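28 January 2019
Posted by Chalerm Yimyam

Up early again. The heating in the flat came on at some point in the night and I woke up with a dry throat, so I made tea and decided to get the linen done before anything else. It has been sitting in bags since December, when we cleared the last of the rooms at Intarasuk, and I have been walking around it ever since.

The count on the old sheet said 218 pieces. I don't trust that sheet. It was written by two different people and one of them put hand towels and face cloths in the same column. I started a new one on the back of a Livard invoice, with a line for bath towels, a line for hand towels, a line for face cloths and a line for anything I wasn't sure of. By ten the last line was the longest.

The white ones are easy. They are all the same size, and if one is gray at the hem it goes in the rag bag and that's the end of it. The colored ones are slower. They came from different places over the years and no two lots match. The green ones from Verkow have shrunk so much in length that they are nearly square. The blue ones have kept their size but the stitching has gone along one side, always the same side, and I have no idea why. I put seven of those aside to be hemmed again and then took two back out, as they weren't worth the thread.

The pink ones are the ones I like. They are big, bigger than they need to be, and they have held their color better than I would have guessed. They don't fold well. The first fold is fine and the second is fine, and then when you go for thirds the whole thing slides off to one side and you have to start over. It helps to lay the towel out flat first and push the ridges out with the side of your hand, from the middle toward the edges. I used to skip that and fold straight out of the bag, in the air, the way my mother does it. She gets a straight edge every time. I don't. 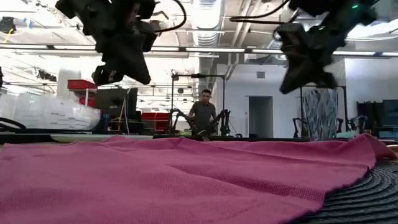
Last edited by Chalerm Yimyam, 28 Jan, 9:52 pm

A pink one spread out takes up a lot of table. It had not been smoothed yet there, and you can see the folds and ridges in it, and the right edge wanting to curl. That edge is the trouble with this whole lot. The border pulls tighter than the rest of the cloth and so it lifts. Ironing it takes too long. What I do is fold that side in first, so that it ends up on the inside and the weight of the rest holds it down.

The dark woven mat showing at the corner is one I have been meaning to write about. It has curved ridges, one inside the other, and it looks good, but it is no use under a towel. The cloth catches on it when you pull. I have asked for something smooth, an old sheet would do, pinned at the corners.

Stopped for lunch at half past twelve. Rice and the rest of the pork from last night. I read the letter from Eltance again while I ate. They want the shelf list by the end of the month and they want it by size, with colors in a second column. I had been doing it the other way around, colors first. It isn't hard to switch but it means copying out the morning's work, and my handwriting was already going.

After lunch I did the copying. Then back to the bags. I got into a rhythm with the bath towels and did some 90 without getting up, which my back is telling me about now. In half, in half again, then thirds, folded edge to the front. I make the stacks low. If they go any higher they lean, and then somebody takes one from the middle and the whole stack has to be done again.

I am still undecided on the thirds. Folding in quarters is faster and the towel comes out the same width as the shelf, near enough. But quarters leave you with a loose edge at the front and it looks untidy even when it isn't. My sister says no guest has ever looked at the edge of a towel on a shelf. She may be right. I look at it, though, and I am the one who has to walk past.

The face cloths I left. There is a whole bag of them and they can wait. I did tip them out to see if there was anything else in there and found one sock, a pillowcase with a button missing, and a bath mat that should have been thrown out years ago. The bath mat went straight in the bin. The pillowcase I kept – the cotton is good and I have a tin of buttons at home.

Rang about the shelf labels at four and got no answer. Rang again at five and was told they had been sent to the wrong address, the old one, even though I wrote the new one on the form twice. They will send them again. Until then I have cut up a cereal box and written on the back with a marker. It does the job. LARGE, MEDIUM, HAND, FACE, ASK.

Home by six thirty. Cold out, and the bus was late. Bought eggs, onions and a new roll of tape. Had an omelette and washed up straight away, which I don't always do. My hands are very dry from the cotton, they get like this every time, and I couldn't find the cream. It was in my coat.

Tomorrow: hem the five blue ones, pin the sheet down over the mat, start on the face cloths if there is time. Ask about the key for the back cupboard. Take the rag bag down.

3 comments
Share 2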